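The old mill houses along Hendricks Street were built for families who owned very little, and I think that's why people love them now (well, that and the rent). You walk in and there's one good room, a kitchen you can cross in 2 steps, and a stair as steep as a ladder.
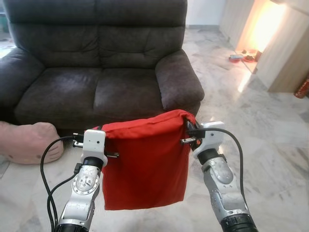 A two-seat sofa on a pale marble floor, with a red cloth held up before it.

Stolleck has 49 of these houses left, down from 100, and 36 have somebody living in them year-round. I stayed a week in July and slept better than I have in years - the river does that to you, even with the windows painted shut.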